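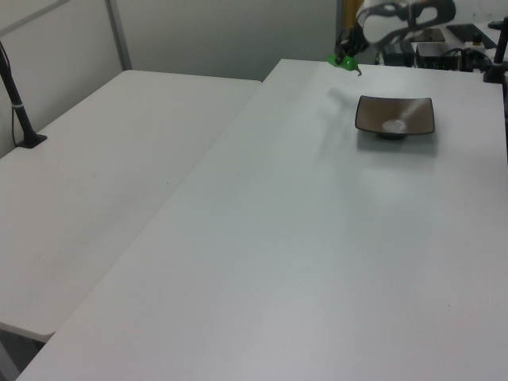 Why does the arm stop short when the planner says the path is clear?

Mostly because the planner and the controller were working from two different clocks. The planner stamped each waypoint with its own time, the controller read that stamp against the arm's time, and when the two drifted apart the controller decided it was already late and threw the rest of the path away. We spent a good part of the term finding that out, and this report is mainly the story of how we got there and what we changed.

Our project is called Joltik, and it's a small piece of software that sits between a motion planner and an arm controller and tries to keep the two of them on speaking terms. Gladys Nina wrote most of the timing code and I (Cristian Quintero) looked after the planner side and the logging. We'd like to thank the tutors at the Borkodstead lab, who were very generous with their bench time and put up with a lot of questions.

Background

When we started in July we thought we were going to work on perception. The plan was to find a small object in a shallow dish, work out where to grasp it, and send the arm over. The perception part came together fairly quickly, with a colour threshold against the dark inside of the dish and a fitted circle to get the centre. The motion was where things went sideways. Long moves would start nicely and then halt partway over the table with no error we could make sense of.

What we tried first

We blamed the collision checker, which in hindsight was a bit unfair to it. We shrank the padding around the table, then took the padding off altogether in simulation, and the halts kept coming. Gladys then suggested logging every waypoint on both sides and lining them up, and that was the turning point for us. The controller was dropping any waypoint more than 53 milliseconds old, and on long moves the later ones were all older than that by the time they were read.

What we changed

Joltik now sends waypoints with a time measured from the start of the move. The controller side (we called that module Helmy) keeps its own start time and works everything out from there. We also added a buffer of 11 waypoints, so a slow message doesn't leave the arm with nothing to follow -- it had been living from one message to the next before that.

Testing

We ran 200 moves in simulation with the old code and the same 200 with the new code. The old code halted early on a good many of them. The new code halted on 3, and all of those were moves where the goal really was out of reach, so we were quite happy with that.

Still to do

The replanning step clears the buffer too eagerly, and you can see a small hitch in the velocity plots whenever it happens. Gladys has a branch that blends the old path into the new one, but it needs a tidy-up before we'd want anyone else to rely on it.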